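Home Kitchens, Week 3: Where the Water Goes
Notes by Leokadia Rutkowska

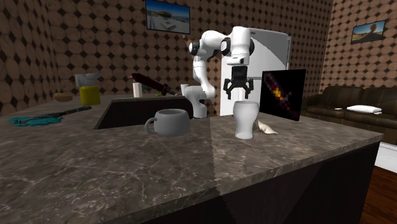

I always start this unit with the sink, and I can already hear the groans! Bear with me, though. Get the sink wrong and you'll be carrying dripping pots across the floor for years (ask anyone who lived in my first apartment in Bredlow). A dark sink basin in a dark, veined top like this one looks very smart, but think about it on a hard-water day, when every dried drop leaves a pale ring. And look for the seam in the stone. I want you to get in the habit of asking where two slabs meet before you talk about color.

Please read the Magdolna Deák chapter before next time, all 50 pages, sorry. Then measure from your own sink to your own stove and bring me the number, plus a rough floor plan. Sketches on napkins are fine, I've graded worse.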